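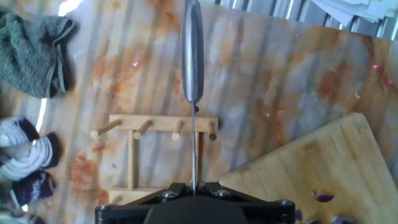 Monday, June 24, 2019
Notbridge test kitchen, bench notebook
Entry by Radu Zamfir. Copy to Loretta Pettigrew.

Subject: Knives, counter surface and drying rack

The morning was given to the knife work that had been held over from the previous session. The purpose was to settle how knives are to be handled between the cutting step and the sink, and to decide whether the wooden peg rack is to remain on the marble counter or be moved to the shelf above the sink. The rack is the light, unfinished one with the round pegs. The metal-handled knife was used throughout, as agreed with Loretta on the telephone.

Counter. The marble is the pale one with the orange and rust-brown veining. It is an attractive surface and a difficult one to inspect. Small scraps are easily lost against the veining, and on a bright day the bands of light and shadow that fall across the stone make the matter worse. On the glare side a wiped area and an unwiped area look the same. I recommend that the counter be checked by hand with a dry white cloth after each wipe, and that the cloth be looked at before it is put in the wash bin. Lowering the blind was tried. It removed the glare and also most of the useful light, and the blind was raised again.

Acids. Everyone who uses this counter is reminded that citrus, vinegar and tomato are to be kept off the stone. Any juice that reaches it is to be taken up at once with a damp cloth and the place dried. The Clistaline cleaner is approved for the marble at the dilution written on the bottle in the cupboard. The Voicu descaler is not approved for it and belongs on the lower shelf with the kettle. It was found again this morning beside the Clistaline and has been put back.

Knife. Food residue is most often missed at the top of the blade, close to the handle. A wipe that starts at mid-blade and runs to the tip leaves this part untouched. The procedure now reads as follows.

Hold the knife by the handle with the edge facing away from the body.
Wipe from the handle toward the tip, spine side first.
Turn the knife and wipe the other face in the same direction.
Wipe the join between blade and handle separately with a folded corner of the cloth.
Wash, rinse and dry by hand. No knife is to be left in the sink.

The smooth tubular handle is easy to clean and slippery when greasy. Two of us noted this independently on earlier sheets. After butter or oil the handle should be washed before the blade, so that the grip is sound for the rest of the job. The question of a different handle was raised in the spring and is not being reopened here.

Rack. The pegs are intended for cups, small cloths and the whisk. Knives are not to be hung or leaned on them under any circumstances. The wood has no finish and will mark if wet things are left against it, particularly with anything colored. Beet is the obvious offender and red cabbage is not far behind. Light sanding with fine paper followed by a thin coat of food-safe oil was discussed. Loretta prefers to leave the wood bare and replace the rack when it is no longer presentable - I have no strong objection, and the Enden catalog lists a similar rack under item 422.

As to its position, the rack takes up working space when it lies on the counter, and there is a risk of its being knocked while a knife is in use. On the shelf it would be above eye level for 2 of the 7 people who use the kitchen regularly. My proposal is that it be fixed to the side wall by the towel hook, with the pegs facing out. This requires two screws and a decision on the tile. Until that is done it should be taken off the counter before cutting begins and returned afterward.

Cloths. The supply of white cloths is low. There were 4 clean ones in the drawer at the start of the day. The blue ones are for the floor and should not be in that drawer.

Outstanding items

Loretta to confirm the wall position for the rack.
Radu to rewrite the card above the sink with the new wiping order, in larger type.
Sharpening is due in September. The metal-handled knife and the bread knife should go together, wrapped, with the blades marked on the outside of the parcel.
Order white cloths and one bottle of Clistaline.

Note added after lunch. Loretta has read the above and agrees with the wiping order. She asks that the sentence about drying by hand be underlined on the card. She would also like the rack tried on the wall with removable hooks before any drilling is done. I will look for hooks that can bear the weight of the rack with cups on it.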